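Home Projects Subjects Staff Pages Contact
Search this site Enter keywords Go

What Happens to the Kids When the Bus Route Goes?
A project report by Hanan Bataineh, Year 11 Society and Culture

I started this project because I was late to school. Our district changed the bus timetable in April, and the Vaughan route, the one I've been catching since I was in Year 7, was joined up with the Pultine route. One bus now does the work of 2, and it takes the long way past the quarry. I wanted to know what that does to a student's day, and I ended up loving the research far more than I expected to!

My question was: does a longer bus trip change how much students take part in school outside of lessons? I picked that because everyone already talks about marks, and I thought choir, footy, homework club and just hanging around the library matter too.

Method

I gave a paper survey to every student who rides the joined-up bus. I got 39 back, which my supervisor Mr Gillies said was a very good return for something handed out at a bus stop at 7.15 in the morning. The survey asked what time people leave home, what they used to do before or after school, and whether they still do it. I then did longer interviews with nine of those students and rode the whole route myself, both directions, with a notebook on my knee (my handwriting from the quarry section is unreadable).

I also read the district's transport plan, which is long and a bit dry but has some really interesting parts. I had no idea that a school's bus funding was worked out partly from distance and partly from how many students are on the roll in one particular week.

What I found

The trip is longer for almost everybody, but not evenly. Students who get on at Pultine lose about 13 minutes each way. Those at the Rarkolano turn-off lose a lot more, as they are now picked up first and dropped off last. One of the younger students told me she eats breakfast on the bus now and does her reading log on the way home, "so I'm not even behind". I thought that was brilliant of her.

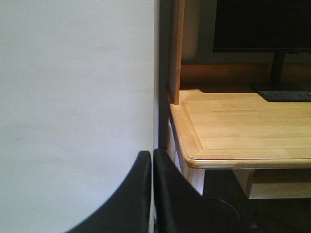 The bigger change was in the afternoons. The old timetable had a late bus and the new one doesn't. Nearly everyone I interviewed had dropped at least one activity, and the one they dropped was usually the one they had joined most recently. Homework club was hit hardest. The teacher who runs it has moved it to lunchtime, and it is filling up again, although it now clashes with band.

I was surprised that some students liked the new route. Two friends from different ends of the line had never spoken before and now sit together every day and trade maths answers. A Year 8 boy said the long trip was the only quiet part of his day. I nearly left these answers out because they didn't fit what I was arguing, and Mr Gillies talked me into giving them their own paragraph. I'm glad he did.

Problems with my study

I only asked people who still catch the bus. Families who have started driving, or who have changed schools, aren't in my numbers at all. If I did it again I would go through the front office and send the survey home to everybody along both of the old routes. I'd also ask parents about the cost of petrol, which kept coming up even though I had no question about it.

What I'd like to see

A late bus on even one afternoon a week would make a real difference, and the homework club students have already told me which afternoon they'd choose. I've written to the district office with my results and a copy of my graph. They have replied to say the timetable will be looked at again before next term, and I've asked if students can come to that meeting.

Thank you to everyone who filled in a survey half asleep.

Comments (3)

quarryroadmum
Great work Hanan. My two are on at Rarkolano and it's dark when they leave in winter. Please put me down for the parents' survey if you do one.

Alistair Gillies
Very proud of this one. The bibliography is still missing the transport plan, by the way!

T. from Plukero
We had the same thing happen out our way and got the late bus back after a year of letters. Keep writing to them.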